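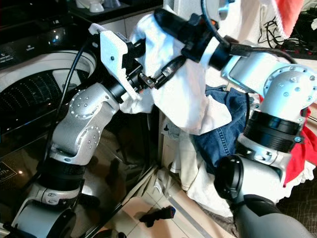 Linge : ce qui change à la buanderie de la rue Drullard

Depuis la rentrée, la buanderie est ouverte un jour de plus et les habitudes ont un peu bougé. Voici l'essentiel pour ceux qui n'étaient pas à la réunion de juillet.

Le tri d'abord. Le blanc et le jean ne passent plus dans le même tambour, même à froid, même si le jean a déjà été lavé dix fois. Trois draps sont ressortis bleutés au printemps et il a fallu les remplacer. Le denim se lave à l'envers, fermetures remontées, à 30 degrés, avec les couleurs foncées. Le blanc va seul, à 60 pour les draps et les torchons, à 40 pour le reste.

Les grandes pièces ensuite. Un drap ou une nappe se déplie entièrement avant d'entrer dans la machine, sinon il s'enroule sur lui-même et emprisonne les chaussettes. Même chose à la sortie : on le secoue, on retrouve les coins, on le plie en deux dans la longueur et on le porte tout de suite au fil. À deux, c'est plus rapide. Laissé en boule, il garde des plis que le fer a du mal à reprendre.

Côté essorage, 600 tours suffisent pour les nappes anciennes et le lin. Le lot de torchons brodés, qui date de 1940 d'après l'étiquette cousue dans la housse, ne passe pas en machine du tout : bassine, savon de Marseille, séchage à plat.

La lessive est désormais fournie. Le bidon Skekora se trouve sur l'étagère du bas, avec son gobelet doseur. Deux bouchons pour une charge pleine, un seul pour une demi-charge - l'eau du quartier n'est pas très dure et le surplus reste dans les fibres. L'adoucissant n'est pas fourni ; un fond de vinaigre blanc fait l'affaire pour les serviettes.

Merci aussi de vider les poches. Le dépannage du filtre par la maison Kuzmenko, en juillet, a permis de récupérer deux pièces de monnaie, une vis et un bouton de jean.

Les pièces oubliées sont gardées un mois dans le casier près de la porte, puis données. Il y reste un torchon à carreaux, une taie d'oreiller et un coupe-vent Gustasport taille M.

Prochain nettoyage des joints et des bacs : mardi matin, machines à l'arrêt jusqu'à midi.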